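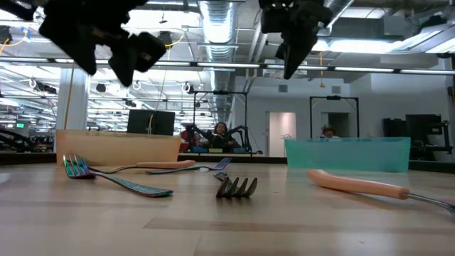
4.3 Checking object detection before a sorting run

Do this check each time the objects on the table change. It uses the Numley viewer and takes a few minutes. The arms stay parked throughout.

1. Lay the forks on the table, apart from each other, with the bins at the far edge.

2. In Numley, open the Perception tab and select the fixed camera.

3. Click Detect. Each fork should get its own outline and a grasp marker on the handle.

4. Look at the outlines on the forks with peach-colored handles. If an outline covers only the handle or only the metal, lower Merge Distance by 3 and click Detect again.

5. Open Regions and draw one box over the tan bin and one over the teal bin. Name them before saving - the planner ignores unnamed regions.

6. Click Plan Only. The planner makes up to 100 attempts per object, then lists any it could not reach.

Note: A fork pointing straight at the camera looks short and may be skipped. Turn it sideways and repeat step 3.

Caution: Do not reach under the grippers while Run is lit. Press Hold first and wait for the status line to read Parked.

Settings are saved per table. To copy them to another station, see 4.4.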